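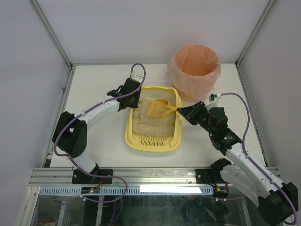
Shelter revises its litter box routine after winter trial

13 March 2023

The Lellotow cat shelter has changed the way it cleans its litter boxes, following a trial that started in December in the quarantine wing and has now been extended to the rest of the building. Under the new routine every box is scooped twice a day, at set hours, and the clumps go straight into a lined wastebasket placed next to the box. The old practice of one full change each morning has been dropped except where a vet asks for it.

The shelter has 69 places for cats. Until last year each box was emptied, washed and refilled daily, whether or not it had been used much. Litter had become one of the larger items in the supplies budget, and the bags of used material were heavy to carry down to the yard.

"We were throwing out a lot of clean litter," said Amber Kuipers, who manages the cat wing. "You would find a couple of lumps in one corner, and the whole box went in the bag. It took a long time and the cats didn't like it either. They came back to a box that smelled of nothing they knew."

The written instructions, which run to a single page, were drawn up by Kuipers and Nele Van Acker, the shelter's veterinary nurse. They tell staff to set the bin down before picking up the scoop, on the side of the hand that will be holding it, so that a full scoop travels as short a distance as possible. The liner must be folded well down over the rim of the bin. The scoop goes in along the wall of the box and under the clump, is lifted level, and is shaken gently over the box until the clean litter has dropped through the slots.

Van Acker said the shaking is the part new people get wrong most often. Done too hard, it breaks the clumps, and the crumbs fall back in with the rest.

The page also asks staff to look over the whole bed before they finish. Cats tend to favor one side, and it is easy to clear the obvious pile and miss a lump sitting by itself or one half buried against the rim. Any small pieces left from a broken clump are to be picked up as well.

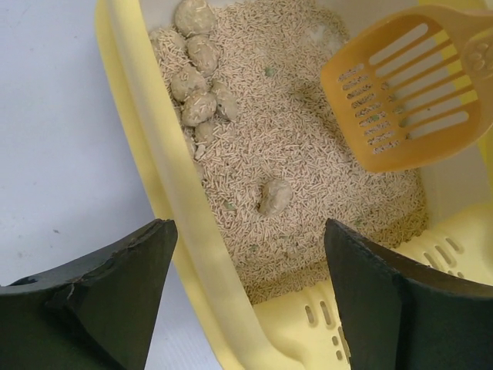 Clumps are noted on the cage card before they are thrown away. There is no form for it, just a line with the time and the initials of the person scooping, plus a word or two if the amount or the look has changed. A box with nothing in it at two scoopings in a row is reported to the nurse on duty.

Van Acker said the cards had already been useful. An older male in the quarantine wing was seen by the vet in January after his card showed he was using the box much more than before. "With the full change every morning, that would have gone in the bag with everything else," she said. "One person did the boxes, another did the feeding, and they didn't always talk."

The shelter tried two kinds of litter during the trial, a fine clumping sand and a pelleted product sold under the name Sirken. Results were mixed. The pellets tracked less onto the floor, and most of the adult cats took to them within a few days. Some of the younger ones dug them out of the box, and a few refused them. Staff also found that longer pellets caught in the slots of the older scoops. Both kinds will stay in stock for now, and cats will be kept on whichever one they arrived with where the owner or finder can say what that was.

New scoops and boxes were bought in January through Drelten, a local pet supply wholesaler, which gave the shelter a discount of 30 percent on the order. Teodoro Casado, who handles purchasing, said the saving on litter should cover the cost before the summer, but he did not want to give a figure until the spring invoices were in.

"The first month looked very good, but we also had fewer cats than usual," Casado said. "I would like to see it with a full house."

Full changes have not gone away altogether. Every box is still emptied and washed with hot water and plain soap once every 5 days, and always when a cat leaves. Boxes belonging to cats with diarrhea or a known infection are changed daily and keep their own scoop, which is stored in the cage area and never carried to another room. The bin liner is tied and replaced after each room — even if there is space left in it.

Not everyone on the staff was in favor at the start. Hemi Doolan, who has worked mornings at the shelter for several years, said the second scooping fell at the busiest point of the afternoon, when visitors are in the building and the phones are ringing. It has since been moved to after closing.

"The morning is easier on the back now, I'll give them that," Doolan said. "The bags used to be awful. The evening one takes getting used to."

The Oyewole Street annex, where the shelter keeps mothers with kittens, will switch to the same routine next. The annex uses lower boxes and a non-clumping litter for the youngest animals, so the instructions have to be adapted. Van Acker is working on that version with Eduard Vávra, the vet who visits the annex, and expects to have it ready within the month.

Foster homes are not required to follow the new routine, but copies of the page are available at the front desk. Kuipers said several foster families had already asked for one. People who adopt a cat will be told which litter it has been using and given a small bag of it to take home, to be mixed with their own brand over the first week or so.

The shelter is still accepting donations of unopened litter of any kind. Bags can be left at the side entrance during opening hours. Scented litter cannot be used in the quarantine wing but is passed on to foster homes that want it.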